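Young Visitors' Guide: Robots at Home Open Day

Clilmont Learning Center
Prepared by the Education Office for readers aged 8 to 12

On 30 June 2019, the Clilmont Learning Center opened its robot workshop to families. Children from Pinitz and nearby towns came to see how a helper robot learns its way through an ordinary home. This guide explains what the visitors saw and heard. It may be read before a visit or afterward, alone or with an adult.

What is a robot?

A robot is a machine that can sense what is near it, work out what to do, and then do it. A washing machine follows the same steps every time. A robot has to make choices, and it makes them by using sensors.

A sensor does for a robot some of what your eyes, ears, and skin do for you. A camera gathers light. A bumper feels a knock. A wheel counter keeps track of how far the robot has rolled.

Who led the demonstration?

The demonstration was led by Siiri Lill, the center's head of robotics. Siiri Kalniņš answered children's questions and looked after the safety line. Visitors were asked to call them Ms. Lill and Ms. Kalniņš, as both have the same first name.

The robot is called Uibo. It moves on 4 wheels and weighs 24 kilograms. Its computer program is called Zestard.

How does Uibo learn a room?

Uibo begins by looking. As it moves, its camera takes many pictures, and Zestard searches them for things that stay in one place, such as walls, doorways, and the edges of the floor. It uses these to draw a map. By the end of the morning session, Uibo had stored about 400 pictures.

Next, Zestard marks the places where the robot can drive. This can be harder than it sounds. A shiny tile may reflect light from a window, and a shadow can look like a dark line or even a hole. People learn to ignore shadows when they are very small. A robot has to be taught.

Last, Zestard looks for things that may be moved. A bag, a bottle, or a stool could be somewhere else tomorrow, so these are kept on a separate list. Doors are on that list too. A door that stands open in the morning may be closed after lunch.

"Uibo checks its map every time it sets out," Ms. Lill told the visitors. "A home is never quite the same two days in a row."

What does a robot's view look like?

During the second part of the demonstration, children studied views of a home from the height of a camera on the move. They were asked to find the wall, the doorways, and the place where one kind of floor meets another. 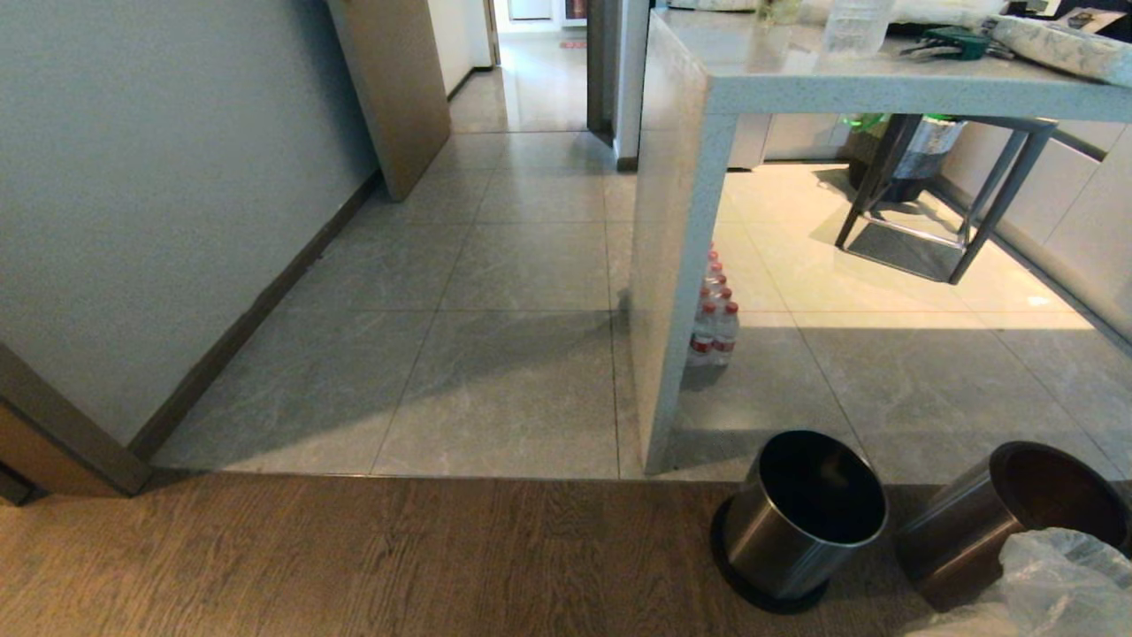 Where the wood-look floor meets the gray tiles. The shadow of the counter lies across the floor, and bottled water stands beneath the countertop.

Many children chose the two steel trash cans as the first things a robot should steer around. Others pointed to the thin legs of the stool. Ms. Kalniņš explained that narrow objects are difficult for many robots, as they fill only a small part of a picture.

Rules for visitors

Please stay behind the yellow line while Uibo is moving.
Do not place toys or bags in its path unless you are asked to.
The red button stops the robot. Only staff members may press it, except in an emergency.
Children under 9 must be with an adult at all times.

Words to know

Map: a drawing, kept in the robot's memory, of where things are.
Obstacle: anything that blocks the way.
Program: the instructions a computer follows.
Sensor: a part that gathers information.

The next open day will be held in October. Schools may reserve places through the Education Office.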